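# Sorting Cell: Manipulation Club Project Gallery

August 2019

The club's project this term is a two-arm tabletop cell that picks up phones and sets them down by type. Inna Chornovol and Alfie Lightfoot wrote the motion code. Tymofii Hnatiuk did the wiring. Tuulikki Kokkonen handled calibration and keeps the log. Liudmyla Tkachenko is faculty advisor.

The project name is Skollach. Build 21 is the current one. Earlier builds used one arm and could not pass a phone across the table. The log starts in February and runs to 501 grasp attempts, 57 of them on the current build. Attempts stopped by hand are logged as failures.

Known problems:

- Glossy surfaces. The detector fits edges to reflections, and the grasp point shifts toward the reflected edge.
- Grasp height. A phone lying flat leaves little side surface for the fingers. Approach height is set per object type in `heights.cfg`.
- Arm clearance. Both arms can reach the middle of the table. The planner locks that zone to one arm at a time. The lock can be overridden in manual mode.

Log files are on the club drive under `skollach/21`. Members who want bench time should write to Tuulikki with the script name and the arm they need.

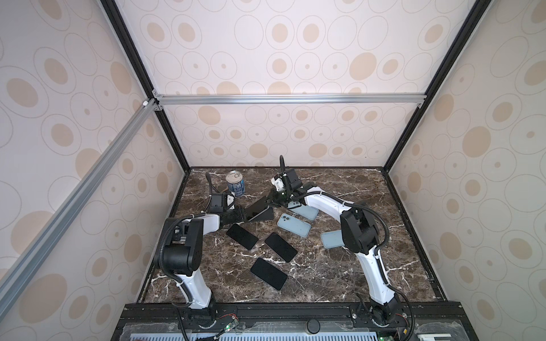
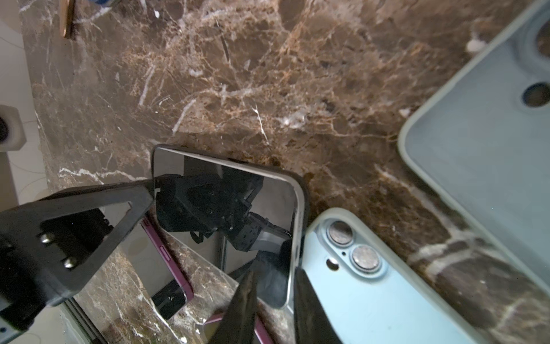
First picture: both arms over the marble top, a black phone in the left gripper. Second picture: close view at a gripper, with its reflection in the mirrored panel.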